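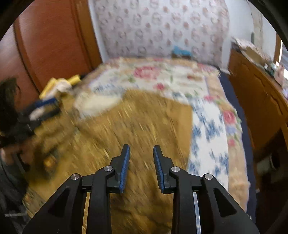
Kokitz, 19/07/2020

Halto Bedroom Textiles: Data Card

Halto Bedroom Textiles is a collection of recordings in which people handle large pieces of cloth on beds with hand-held two-finger grippers. It is maintained by the Illonby Household Tasks Group and is intended for research on a plain question: whether a machine with simple jaws can do the work of making up a bed in an ordinary home.

The group's present answer is that it cannot do so reliably. The recordings are released so that others may test that answer against their own methods.

Contents

The release holds 183 recordings made in 18 homes. Each recording covers a single chore, carried out by one person from start to finish. A text file with the same number as the recording gives the chore, the home code and the operator's remarks, if any. Remarks were optional and many files have none.

Chores are entered under one of 3 labels:

spread: a cloth is opened out over a bed
fold: a cloth is brought to a smaller, stacked shape
clear: cloth and loose articles are taken off the bed

Operators were asked to use the label that matched what they set out to do. A spread that ended in a heap is still labeled spread.

Setting

Homes were recorded as they were found. Operators did not remove toys, papers, pillows or other belongings before starting, except where the household asked for this. Beds with patterned sheets and patterned covers were accepted on the same terms as plain ones. Users should expect cloth lying on cloth, with the edge of one print running into the next, and should not rely on color alone to find a hem.

Camera views come from the grippers themselves. Fast travel across a bed produces heavy blur while the jaws stay sharp, and such passages have been left in. Users who need still views for labeling should select them by their own measure.

Grasping

Most of the difficulty lies in the first hold. A wide cloth lying flat offers no handle, and the jaws must gather a ridge before they can close on it.
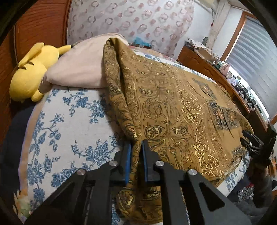

A narrow gathered hold is strong enough for pulling but poor for placing, as the fold tends to twist between the pads and the rest of the cloth follows the twist. Operators with bare hands correct this by letting the cloth slide through the fingers. With ribbed pads the same correction generally requires a release and a second hold. Second holds are not marked separately in the current version.

Trials on a machine

In June the group ran a fixed two-arm machine at the Bugti workshop on the spread chore, using a model trained on part of this collection. It completed 8 trials out of about 40 to the standard an operator would accept. The usual failure was a corner left turned under. The machine did not detect the fault and reported the chore as done. Results for fold were too few to report, and clear was not attempted.

These figures apply to one machine and one bed. They should not be quoted as a general rate.

Known limits

All operators were adults and had practiced with the grippers beforehand.
Fitted sheets are not covered.
The weight and fiber of each cloth were not recorded.
Several remarks files use "cover" and "spread" for the same article.

Privacy

Each household gave written consent. Views may contain parts of the operator's body and household belongings. Recordings in which a name or address could be read have been withdrawn. Users must not try to identify a home or a person.

Maintenance

Collection was directed by Kamran Mughal. Labels and the text files are kept by Shoaib Arain, to whom corrections should be sent with the recording number and the line concerned. Corrected files replace the old ones at the next release, and the earlier version is kept in the archive folder under its original number.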